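Kenley Residents' Association
Minutes of the meeting held on Thursday at 7.30 pm, Modise Room

Chair: Hendrik Mnguni
Minutes: Jacobus Hlongwane
Apologies were received from two households in Cornmont Road.

1. Minutes of the last meeting
Agreed, with one correction. Under item 4 the quote for the path should read £734.

2. Matters arising
The lamp by the lower gate is still out. It has been reported again. JH to chase.

3. Money
The balance stands at £307 after payment for the hall. The insurance renewal is due in August. The meeting agreed to stay with the present insurer for another year.

4. Parking
Several members complained about vans left across the turning area in the evenings. HM has written to Conero, the managing agent, and had no reply. He will write again and ask for the lines to be repainted. A request for permit parking was discussed and not taken further.

5. Hedge along the back lane
One quote received, £242 for cutting and taking away. A second quote is needed before a decision. Nothing to be cut until nesting is over.

6. Summer fair
Stalls will be £5 each, payable on the day. The cake stall and the plant stall are both going ahead. It was agreed to use paper bags on all stalls this year and to spend up to £75 on bags, prize tickets and cups. Members with spare jam jars should leave them in the porch at number 12.
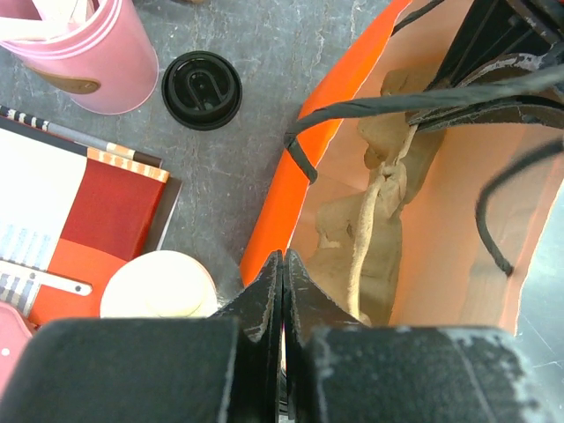
Item 6: orange paper bag

7. Any other business
The noticeboard key is missing. Anyone who has it should return it to JH.
A member asked whether the bins could be collected earlier. This is a council matter.

The meeting closed at 8.50 pm. Next meeting in August, same room.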